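Pistatton Hall kitchen: winter safety checklist, with my comments

Done on Sunday, start to finish in one go, with the radio on and a cold cup of tea. Yasmine Younis did the upstairs sheet so ask her about the landing lights. Everything downstairs is mine, so moan at me!

1. Front door and fire exits
OK. Both exits open with one push and nothing stacked behind them. The side door still drags on the mat when it's been raining (it was raining). I've turned the mat round, which helps a bit, but we want a thinner one before December.

2. Extinguishers and fire blanket
Two extinguishers, both with the needle in the green. The blanket by the cooker is fine but the tabs had been tucked up inside the case, so I pulled them down. Please leave them hanging, I know they look untidy.
Extinguisher tag numbers for the log: 2292 and 298.

3. Smoke and heat alarms
OK in the hall and the lobby. The kitchen heat alarm made a feeble sort of chirp and I didn't like it one bit. New battery in, much louder now, and my ears are still ringing.
ACTION: buy spare batteries. Kellular do the right ones, in the drawer-sized packs.

4. Worktops
OK. I ran my hand along all the edges for splinters and raised screws and came away with nothing. Wipe down after every session, please, and that means the corners too.

5. Cloths, towels and small utensils
Mostly OK. Green cloths are for worktops, blue for the sink, and I found one blue one in the wrong pile (back in its own pile now, no names). Anything that's gone thin or smelly goes in the bin, don't be sentimental. Cutlery goes back in the tray with the handles towards you.

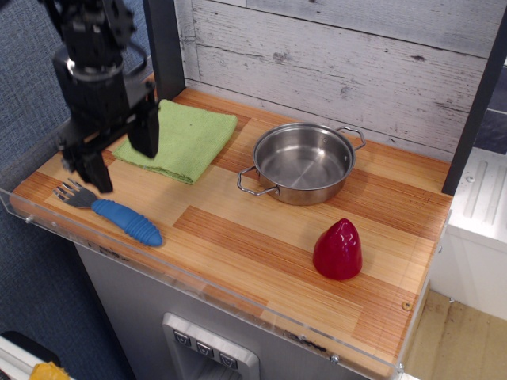

Item 5: folded green towel on the striped worktop.

6. Fridge and freezer
Fridge was reading 4 degrees at ten in the morning, lovely. Freezer needs defrosting, there's a proper glacier at the back and I think it has swallowed somebody's peas. Sunita Doucet has offered to do it one evening if we can all keep our shopping out of there.

7. Hot water
Far too hot at the small basin! The sticker's peeled off as well, so at the moment there is no warning at all.
ACTION: new sticker now, plumber to look at the mixer valve. I've rung Villanueva and left a message.

8. Pans and handles
OK. Give each handle a wiggle before it goes on the heat, and if it moves, put it on the top shelf with a bit of tape round it and I'll get to it with a screwdriver. Handles turned inwards on the hob, always, even if you're only nipping out to the lobby.

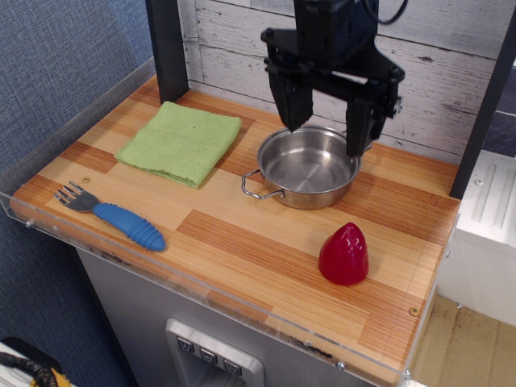 9. Plugs and leads
One fail. The old Kevau kettle has a split in the flex near the base, so I've cut the plug off and it's going to the tip. Sorry to anyone who was fond of it. Everything else looked sound, and the tester's label on the urn (number 185) is still in date.

10. First aid box
Short of blue plasters and the eye wash has expired. Scissors missing again. If you've got them at home, just pop them back through the letterbox in an envelope.
ACTION: me, this week.

11. Floor
Dry and clean, but the strip between kitchen and hall has lifted at the left-hand end and I caught my toe on it twice. Taped down for now with the yellow stuff. Needs a proper screw in it.

Still to do: door mat, batteries, hot water sticker and valve, first aid bits, floor strip. I'll tick them off on the copy by the fuse box as they get done.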